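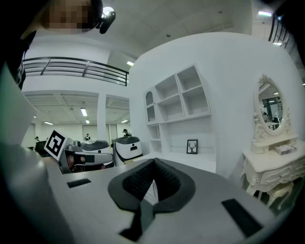
When must I pay the rent for my storage room at Paewai?
The rent is due on the first day of each month. If you start in the middle of January, you pay only for the days left.

Can I change to a bigger room?
Please write to Siriporn Sitthichai — she keeps the waiting list.

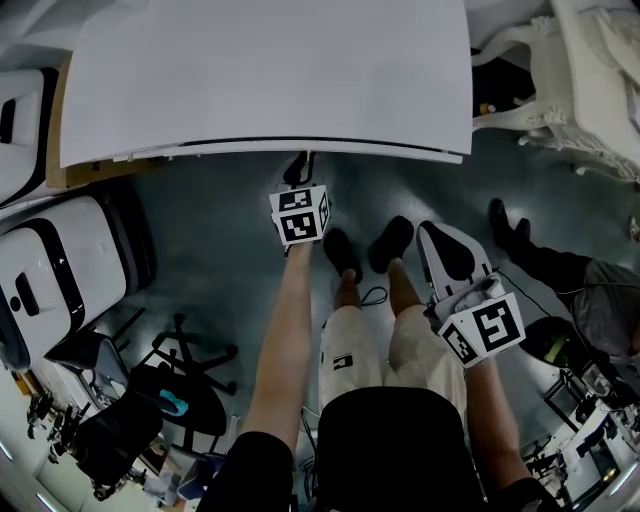

Furniture should stand a little away from the walls. A glossy floor like this dark one gets scratched easily, so put felt under the legs.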